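New handling rules for demonstration recording

The revised good practice sheet for hand-held gripper work takes effect in May and replaces the one that has been taped up at the Fidon stations. It covers anyone who records demonstrations for the Zundora project, at either site. Dagmar Gajdoš and Henk Bosman wrote it after going through 1,000 recordings and noting why some were sent back.

Most of the sheet is about the time before the first grasp. The board has to be fixed so that it cannot slide, and the table cleared of anything the task doesn't call for. Operators check that the marker plates on both grippers are clean and firmly seated. A plate that moves when pushed with a finger means the gripper goes back to Evelien Cuypers for refitting. Please don't glue it yourself.

Sleeves and cables get their own section. Long sleeves are still allowed, but they must stay behind the marker plate at all times. Cables should leave the gripper toward the operator's body and never cross the work area.

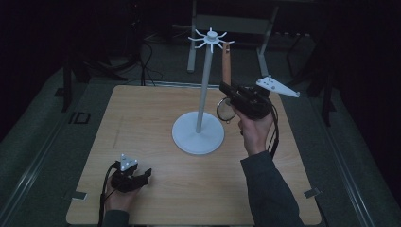

Mirror and mug tree task, with the right gripper holding the mirror and the left kept low at the front of the table.

The rule on the idle hand is new. When a task needs only one gripper, the other stays near the front edge of the table, where it won't block the view of the object or the stand. It should not be put down in the middle of a recording. Dirk Hermans had asked for this to be left to the operator, but the recordings from the two sites were too different to be used together.

Fragile items, including glass and mirrors, now have a limit of 20 recordings before they are inspected. Look for chips and loose handles, and write the result on the station log. Chipped glass is taken out of use the same day, even if the set isn't finished.

A failed grasp is no longer a reason to stop. Carry on, finish the task if you safely can, and mark the recording as a retry. Stop at once if an object breaks or a cable catches.

The sheet is 7 pages long, and a short version will hang at each station. Bram Aerts is running the briefing at Adberg at 2 p.m. for both shifts. Operators who can't attend should read the full sheet and sign the form before their next session. Comments on the wording go to Dagmar.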